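Local Firm Opens Free Evening Clinic for People Hurt in Crashes

Posted January 18, 2022 in Community News

Anyone who has spent a night at the kitchen table with a stack of hospital bills, a repair estimate and a letter from an insurance adjuster will understand why the folks at Premetti Law decided to start keeping the lights on a little later. The firm has opened a free evening clinic for people who have been hurt in car, truck and bicycle crashes, and the first session filled up so quickly that a second room had to be borrowed from the Bouzid Community Center next door.

The idea belongs to Dalia Shehata, who has handled injury cases at the firm for many years and who, by her own cheerful admission, has never been very good at ending a phone call. People would ring the office with one small question (do I have to give the other driver's insurance company a recorded statement?) and forty minutes would go by before anyone hung up. "I kept thinking, these are good questions, and the next caller is going to ask the very same ones," she told us over coffee. "So why not get everybody in a room and put out some cookies?"

In the months between last July, when the phone line opened as a trial run, and the end of the year, the firm took 153 calls. Many of the callers didn't need to hire a lawyer at all. They needed somebody patient to read a letter with them and explain what the words meant, and perhaps to tell them that a deadline printed in bold type was one they ought to take seriously.

The clinic works in much the same spirit. You bring whatever you have, whether that is a neat folder or a grocery bag full of envelopes, and you sit down with an attorney or a paralegal for as long as it takes to get through it. There are 62 places at each session, and you don't have to live in the neighborhood to claim one. Nothing is charged for the visit, and coming along doesn't make you a client of the firm or oblige you to become one later.

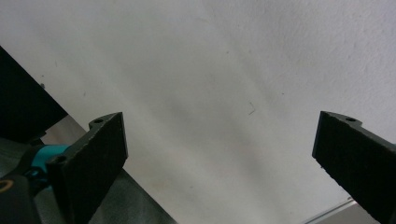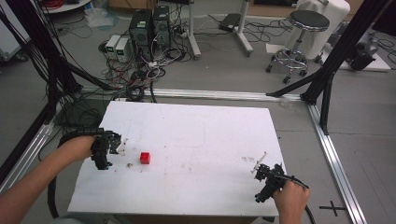 Valter Magalhães was among the first to sign up. He was rear-ended at a stoplight on Clorurano Avenue on his way home from work, and for a good while he told everyone he was fine, including the adjuster, who wrote it down. His neck began to bother him that same week. By the time he came to see Ms. Shehata he had been offered a check that would have covered the bumper and very little else, and the release that came with it was sitting on his refrigerator under a magnet, waiting for his signature.

"I would have signed it," he said. "I'm not somebody who likes a fuss, and it looked so official."

He hasn't signed it. He has been to a doctor, he has copies of his records, and he has written down everything he remembers about the crash, down to the song that was on the radio. What happens next with his claim is still being worked out, and he seems quite at peace with that, which is a lovely thing to see in a man who says he hardly slept through the holidays.

Ms. Shehata is careful to say that every case is different and that a clinic visit can't replace full advice. She does have a few things she finds herself repeating, though. See a doctor promptly, even if you feel all right. Take pictures of the cars and the road before anything gets moved, provided it's safe to do so. Get the names of any witnesses. Please, please read a release all the way through before you sign it, and if there's a sentence in it you can't follow, ask somebody!

The firm is also giving away 100 printed glove box cards with a short checklist on one side and space for policy details on the other. They were run off by Pranex, the print shop across the street, and you can pick one up at the front desk during regular hours while they last.

Evening sessions will continue through the spring, with Spanish and Portuguese speakers on hand at each one. Call the Premetti front office to reserve a place, and mention it when you call if you need a ride or step-free access to the building.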